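Re: [grippers] Jamilow soft fingers vs. the stock Erkuler pair

Sang-wook Kang wrote:
> We ran 153 picks on the Jamilow fingers and dropped 4. I don't see
> why anyone would stay with the stock pair after that. The wrist
> camera works fine with them too, no changes needed.

Four drops in 153 sounds good until you ask what was being picked. If it was the same carton in the same spot every time, my stock pair would do that with the controller half asleep. Were the starting positions shuffled at all? And who decided what counted as a drop?

I also don't buy "works fine" for the camera. I put the blue parts on our arm Sunday and this is what the wrist view gives me:
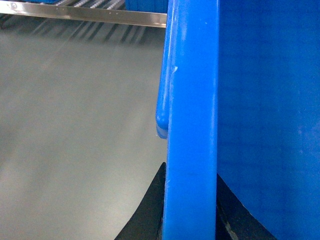
1. The view. Blue runs from top to bottom just right of center, and everything to the right of that is blue as well. I get the left half to work with, and the gray surface in it is out of focus. Maybe your bracket sits differently. If so, please post the offset.

2. The wear. There is already a small whitish scuff partway up. It may mean nothing, but I'd like to see a set after 716 picks before I order more.

3. The controller. Grakix lets you cap the closing force and Crăciun's box doesn't, at least on our firmware. Which one did you use? Comparing fingers across two controllers tells me very little.

I'd budget around 10 hours for a fair run: same arm, same controller, mixed parts, both sets of fingers. I'm willing to do the stock half if somebody else does the other. Until then I'm keeping the Erkulers on.

Replies (4) | Shares (0)
Contact the list owner | Back to top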